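4.2 Grasping of cloth with fringe
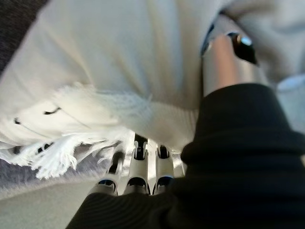 Bhatt objected in an early review of the plan that a hand with many joints brings little for cloth, and that a simple parallel gripper should be tried under the same controller first. We followed this advice. Both the Grallov hand and the Arex parallel gripper were run for 200 trials each, with the same wrist camera and the same arm speed.

Figure 11. View from the wrist camera, Grallov hand. The fingertips are hidden in the folds of the cream cloth; the fringe lies over a fluffy grey surface.

Hidden fingertips are a difficulty for the visual controller -- it must then rely on the joint currents only. In the Barkis controller we therefore hold the last visual estimate for up to 664 ms.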